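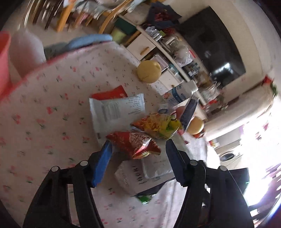 Figure 3. Snack packets and other packaging piled together on the cherry-print cloth.

4.2 Where small things gather

What a rich subject the household pile is! In the Plindisley homes, crumpled packets lay on top of flat ones (Figure 3), and residents could still tell us which layer was newest. We logged 300 such piles in April, and the soft, shiny wrappers were a joy to follow from one surface to the next. 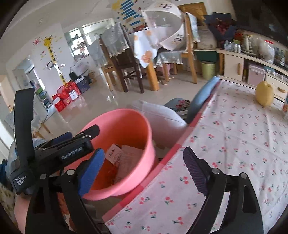

Nosipho Mabaso
Lead author, Engelbrecht Household Studies Group

Buckets deserve far more attention than they get. A pink one at the edge of a bed held loose papers and packaging, with a pillow and a cushion close by, although a waste bin stood elsewhere in the same home. We call these "near stores", after Turnen, and they came up in 8 of our homes.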